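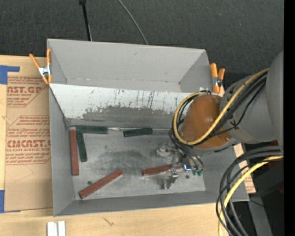
4. Comparing the two grippers on the block bin

Lab Notes > Manipulation > Bin Picking > Papers

Tullio Marras, Tiziana Gentile, Shabani Odera
December

14 shares | 2 comments

4.1 Setup

All trials in this section were run in the two-part gray bin of Figure 1. Only the near section was used for picking. The far section is an empty recess, and the sloping panel between the two gives blocks a surface to slide down when they are dropped short. The bin was clamped at the edges and its position was checked against the arm base at the start of each session.

The objects are elongated blocks in two colors, green and reddish-brown. Color was not given to the planner. We kept it in the set so that the person scoring the trials could name a block without ambiguity when two of them were touching. Each trial began with six blocks in the near section, poured from a cup held over the middle of the floor. Blocks that landed on end were left that way.

Figure 1. The bin during a trial, with the arm reaching in from the right. Three green blocks are toward the back and left; three reddish-brown blocks are along the left side and in the foreground.

We compared two grippers. The first, which we call the Wudley, has two narrow fingers on a parallel slide. The second, the Komwood, uses the same slide with wider fingers and a softer pad. Both were mounted to the same wrist plate, and the tool offset was measured again after every change. The controller, the camera position and the planner settings were held fixed. Grip force was set once for each gripper by Samuele Sanna, using a single block held level, and was not changed afterward.

4.2 Procedure

A trial was a run of pick attempts that ended when the bin was empty or when the planner returned no grasp 3 times in a row. An attempt counted as a success if the block was lifted clear of the walls and held until the arm stopped at the drop position. A block that was lifted and then fell was scored as a drop. A block that was touched and moved but never lifted was scored as a miss. Contact between the gripper and a wall was logged separately, whether or not the pick succeeded.

We ran 446 trials in total, split evenly between the grippers. They produced 2404 attempts. Trials were run in alternating sets to limit the effect of wear on the pads and drift in the camera mount. Elisa Sanna scored the attempts from video without being told which wrist file had been loaded, although the fingers can be told apart on video and we do not claim that the scoring was blind.

4.3 Results

With blocks lying in the open part of the floor, the two grippers performed alike. Neither had trouble closing across the narrow side of a block when there was free space on both sides of it, and most of the drops we saw in this condition came from grasps placed near one end. The block then rotated in the fingers as it came up. The softer pad of the Komwood slowed this rotation but did not stop it.

The grippers differed at the walls. A block lying along the foot of the sloping panel, or nearly parallel to the left wall, leaves little room for the outer finger. The Wudley could often enter this gap. The Komwood usually could not, and its typical failure was to come down on top of the block and push it tighter against the wall. After one such push the next attempt on the same block tended to fail in the same way, and a large share of the trials that ended with blocks still in the bin ended like this.

Crossed blocks gave a less clear result. When one block rested partly over another, the Wudley sometimes closed on both and lifted them together. We scored this as a success for the target block only. The Komwood did this less often, but it disturbed the pile more on the way in. In several trials that disturbance helped, as it moved a block away from the corner and made the next grasp easy. We did not try to separate this effect from the rest of the data.

Cable routing had more influence than we expected. The arm's cables hang near the right side of the bin, and at some wrist angles they pulled lightly on the gripper. We stopped the tests after the first few sets, tied the cables again with more slack, and threw out the 11 trials already run. Those trials are not included in the totals above.

4.4 Limits of the comparison

The block shape favors a parallel gripper, and we would not extend these results to round or flat objects. Only one bin was used. Its floor is metallic and scratched, and reflections from it gave false depth readings in some camera images. Both grippers faced the same readings, so the comparison should hold, but the success rates of either one would likely be higher over a matte floor. A repeat with a matte liner is planned on the Parisi cell, using the same scoring rules and the Nirkadetti planner in place of ours.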